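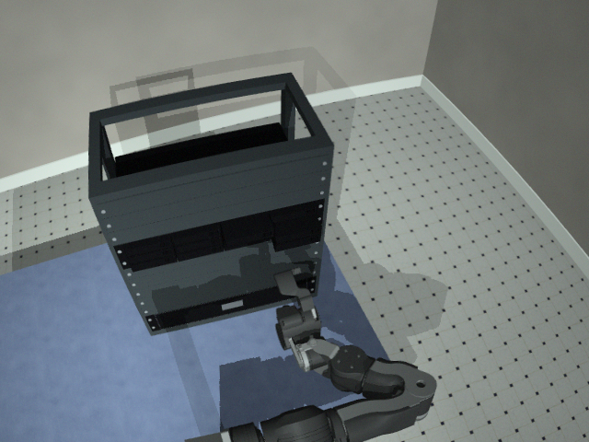 Cloven's first album is back on vinyl and I can't stop playing it

My copy came in the mail last Thursday-before-breakfast kind of early, which meant I had the whole of side one on before I'd made coffee. I've owned this record in some form since high school. First a taped copy with the last song chopped off, then a scratched CD, then a download that had two tracks in the wrong order (I got so used to the wrong order that the right one still surprises me). So yes, I was going to love this reissue whatever they did to it. But wow, they did a good job!

For anyone new to them, Cloven are two people, Montserrat Calvo and Montserrat Miranda, who met in a college choir where the director called them by their last names. Calvo sings and plays most of the synths. Miranda does the drum programming and the low, mumbled second voice that you only start to notice on the third or fourth listen. They made Turley in 2000, named it after the street they were living on, and put it out on Kurnix, a label so small that the mail-order address was the owner's mother's house.

The original pressing ran to 259 copies. I have seen one in my life, under glass at a record fair, and the seller wouldn't let me hold it.

What's on it

The album itself hasn't been messed with. Same nine songs, same running order, same little burst of tape hiss before "Pop," which is still the best thing they ever wrote. I know people get tired of hearing that. It's the one everybody knows, it was in that shoe commercial, fine. But listen to how long they make you wait for the chorus! The bass line goes round and round, the hi-hats come in a bit early, Calvo sings the same line twice like she's forgotten what comes next, and then the whole thing opens up and you're grinning on the bus like a fool.

The new mastering is louder than my CD but it hasn't been squashed flat. The kick drum on "Pop" has some air under it now. "Long Weekend" used to sound like it was coming from the apartment next door, and I always thought I liked it that way, but there's a whole piano part in the left channel that I had never heard before. I played it three times in a row just for that.
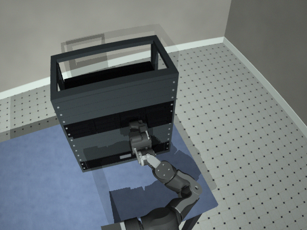
Rack cabinet on a blue mat.

The second disc

Side 4 is the reason to buy this if you already own the album. Side three is mostly demos, and they're sweet, and I'll probably play them twice a year. Side four is a live set from a bar show the winter after the album came out, played to what Miranda's sleeve notes call "up to 80 people, depending on who was outside smoking." You can hear glasses. You can hear somebody yell for a song they've already played. The version of "Pop" runs almost twice the length of the single and the middle part falls to pieces when one of the drum machines drifts out of time, and they just keep going — Calvo laughs right into the mic and sings over it until it comes back around.

I wish there was more of that show. The notes say the second half was taped over, and they don't say by whom, so I have my suspicions.

A few grumbles

The sleeve is gorgeous but tight, and I've already put a small crease in one corner getting disc two out. The lyrics are printed in silver on pale gray. I had to tilt them under the kitchen light to check whether the line in "Stairwell" is "carry me over" or "call me over" (it's "call," and I've been singing it wrong for most of my adult life).

I'd also have liked the B-side of the second single, a slow one called "Ferry Lights" that never seems to make it onto anything. If you have a clean copy of that one, please write to me. I'll trade you something good for it.

Anyway, if you like drum machines, odd harmonies and songs that take their time, go and find this. Start with side one, save side four for the evening, and turn "Long Weekend" up. I'm hoping to write about the second album in January, once I've tracked down a turntable belt that doesn't squeak.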